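Do you need a smart water meter? Probably not yet

By Urs Leitner

Our utility bill came with a glossy insert this month. Rendance, the company that took over metering in the valley last October, would like us all to sign up for its home leak monitor. The monitor costs $80 to install, plus a monthly fee that the insert mentions once, on the back, in gray type.

The pitch is that the average home "silently loses" 2377 gallons a year. I called to ask where that number came from. The first person didn't know. The second said it came from a pilot program in Skergate, and when I asked how many homes were in the pilot, she put me on hold and then gave me the answer: 64. All of them had signed up because they already thought they had a leak. You can see the problem with calling that an average.

I'm not against meters. Patricio Salinas on Cedach Street had one put in last year and swears by it, and he did catch a running toilet with it. But he also says he could hear the toilet from the hallway. A few drops of food coloring in the tank would have told him the same thing for the price of a cake.

Most household leaks are dull ones: a toilet flapper, a hose bib, a single-lever tap with a tired cartridge. The parts are cheap and the hardware store will usually match them if you bring the old one along. 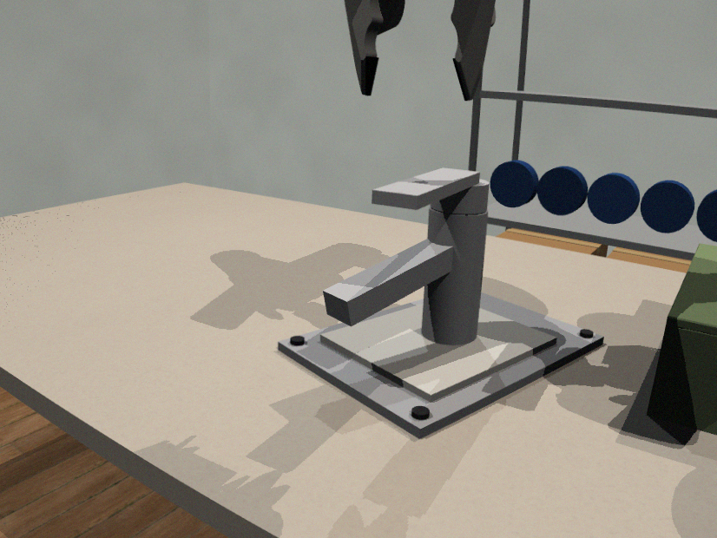 What to do before you pay anyone

Read your own meter. Write down the number before bed, don't run any water overnight, and read it again in the morning. Switch off the ice maker and the softener first, or you'll scare yourself. If the number has moved, shut the valve on each toilet in turn and repeat.

The insert also promises a discount on home insurance. I asked my insurer, and they had never heard of it. Maybe yours has - get it in writing.

Rendance says 1071 households have already "expressed interest." I suspect I'm one of them now, having called twice. If you've had the monitor for a full year and can show me the bills from before and after, please write in. I'd like to see them.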